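Report of a Visit to the Arley Robotics Demonstration Centre

Prepared for the Equipment Planning Group, Gudville Technical College

Members of the group visited the Arley centre in August to inform the college's plans for a robotics teaching room. The visit began at 10 a.m. and covered the simulation suite, the workshop floor and a closing discussion on costs. Our hosts had been asked in advance to concentrate on what a college of our size would need to buy first, and what could safely be left until later.

The morning was given over to simulated work, which Arley uses before any physical arm is ordered.
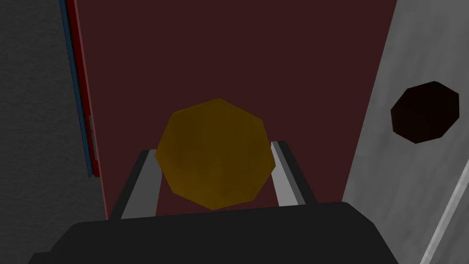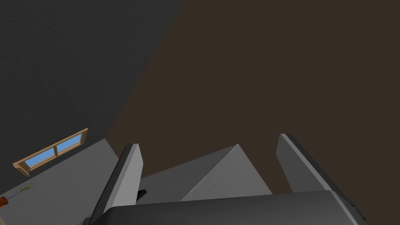
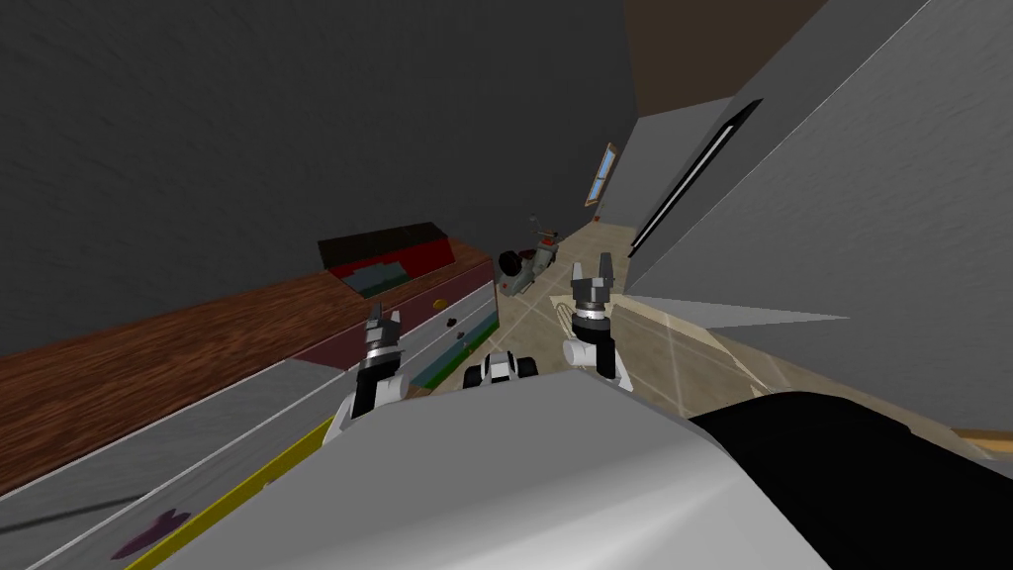

Simulated rooms, Arley simulation suite.

The group had gone to Arley with a draft plan in which the whole of the first year's money was spent on hardware. By the end of the morning most of us were of the view that this plan should be revised. The centre's staff explained that a customer who has spent a term working in simulation generally asks for a different gripper, and often a different arm, from the one first requested. They advised that software places and suitable computers be treated as the first purchase, and that the order for arms be held back until teaching staff have written and tried their own exercises.

Two software packages were discussed. Adeo is sold by the seat and renewed each year. Cele is sold as a site licence, with a higher charge at the start and a smaller one for support afterwards. The price quoted to us for Adeo was £90 per seat per year, and on that basis a small pilot group could be set up from the existing departmental budget. The group was not able to obtain a firm price for Cele during the visit, and a written quotation has been requested. Until it arrives no comparison between the two should be relied upon.

Staff at the centre were frank about the limits of simulated practice. Contact between a gripper and an object is difficult to model well, and an exercise that runs smoothly on a screen may need a good deal of adjustment on a real bench. Cables, dust and worn fingertips do not feature at all in the exercises we were offered. We were advised to allow time in the teaching timetable for this adjustment and to tell students plainly that it is part of the work.

After lunch we were taken through the workshop. The questions raised there were chiefly practical, and several of them had not been considered in our draft.

Floor space. The working area of an arm is larger than its base suggests, and fencing or a marked zone must be added to it. The room we have in mind at Gudville would hold 2 benches in comfort. The draft plan assumed 3. The estates office should be asked to measure the room again with the door positions shown.

Power and air. Electric grippers can be run from the supply we already have. Suction tools would require compressed air, and the nearest outlet is in the next building. The group recommends that suction tools be left out of the first order.

Spare parts. Fingers and finger pads are the items most often replaced in a teaching setting. Arley keeps a stock on the premises, and we were advised to do the same. The centre also suggested choosing one pattern of gripper for every bench so that parts can be shared. A sum of £1,236 should be entered in the draft budget for spares in the first year. This is our own figure, worked out after the visit from the supplier's price list, and it does not include delivery.

Training. The supplier's course is held at Arley and must be booked well ahead. Places are included with the purchase of an arm but lapse if not taken up within the warranty period. It would therefore be unwise to place an order shortly before the summer break.

Insurance and inspection. Our present policy makes no mention of powered arms. The finance office has been asked to raise the matter with the insurer before any order is signed.

The closing discussion dealt with leasing. Arley offers a lease with an option to buy, and the monthly payments can be timed to fit a college year. Members were divided on this. A lease would allow the equipment to be changed if the course developed in another direction, but the total paid over the full term would be higher than the purchase price, and the college would remain responsible for damage. The finance office has been sent both sets of terms.

It was agreed that the draft plan be withdrawn and a new version prepared in two stages, with simulation seats and computers in the first and the benches in the second. The revised plan will be circulated with the Cele quotation attached. Colleagues who wish to see the centre for themselves may apply through the departmental office; Arley is able to receive small parties in the mornings during term.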